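Unit 4 Handout: Where the Electricity Goes – Reading a Power Label and a Power Bill

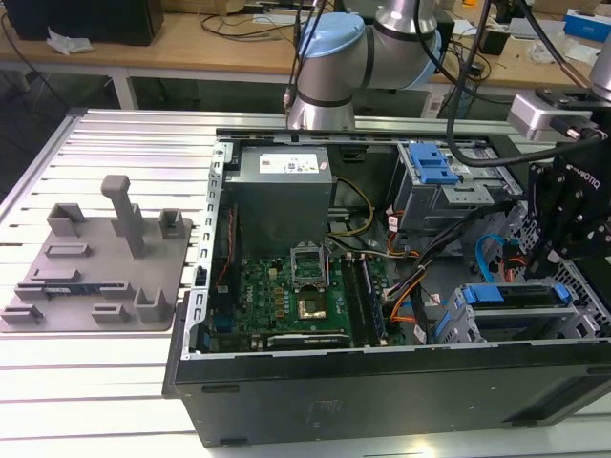 Fig. 4.1. Desktop computer with the case open. The gray power supply has a white label on top.

Read this before the lab session. Bring a calculator and one electric bill if you have access to one. Black out the account number first.

1. Power and energy

Power is the rate at which a device uses energy. We measure it in watts (W). Energy is power multiplied by time. The power company bills for energy, in kilowatt-hours (kWh).

energy (kWh) = power (W) x hours / 1000

Students mix these up every year. A 1,500 W space heater that runs for ten minutes uses less energy than a 60 W lamp left on for five hours. Work it out: the heater comes to 0.25 kWh and the lamp to 0.3 kWh.

2. What a label tells you

Most plug-in devices carry a rating label. Look on the back, on the bottom, or on the power adapter. You will usually find:

Input voltage (in the US, normally 120 V, or a range such as 100-240 V)
Frequency, 50 or 60 Hz
Current in amps, or power in watts, sometimes both

If only volts and amps are given, multiply them for an upper estimate of the power. A label reading 120 V, 2 A gives 240 W.

The rating is a maximum. A computer power supply rated at 500 W does not draw 500 W all day. It draws what the parts inside ask for, plus the energy lost as heat when wall current (AC) is changed to the low-voltage DC the parts use. If the parts need 90 W and the supply is 90 percent efficient, the wall draw is 100 W. The other 10 W warms the room.

A refrigerator is a different case. The compressor switches on and off, so the label power has to be multiplied by the hours the compressor runs. For most homework problems you will be given that figure.

3. Worked example: the Ekach apartment

We will use the Ekach apartment through the end of the unit. It is a one-bedroom with electric hot water and gas heat. The December bill shows 313 kWh.

Take the rate as 16 cents per kWh, with a fixed customer charge of 11 dollars a month.

Energy charge: 313 x 0.16 = $50.08
Fixed charge: $11.00
Total before tax: $61.08

The fixed charge is paid even if no energy is used. Divide the total by 313 and you get 19.5 cents per kWh, which is the average price. The price of one extra kWh is still 16 cents. Use 16 cents when you work out what a new device would add to the bill or what a switched-off one would save.

4. Standby loads

Some devices draw power whenever they are plugged in – cable boxes, game consoles in rest mode, anything with a clock. One load looks small, but it runs 24 hours a day. Suppose the standby loads in the apartment add up to 28 W.

28 W x 24 h x 31 days / 1000 = 20.8 kWh
20.8 x 0.16 = $3.33 for the month

That is a little under 7 percent of the energy on the December bill.

5. Measuring

In the lab you will use the Clurkoso plug-in meters. Plug the meter into the wall, the device into the meter, and wait one minute before you write down a reading. Record watts, not amps. For anything that cycles, leave the meter in and use the kWh screen. Do not plug a meter into a power strip, and do not use one with the space heater.

Problems

a) A device label reads 120 V, 0.5 A. Find the largest power it should draw.

b) A desktop computer draws 100 W at the wall for six hours a day. Find the kWh for a 30-day month and the cost at the Ekach rate.

c) The same computer's power supply is replaced by one that is 80 percent efficient. The parts still need 90 W. What is the new wall draw?

d) Redo the December bill with the standby loads cut in half. Round to the nearest cent.

Problems b and c are due at the start of the lab. Show units on every line.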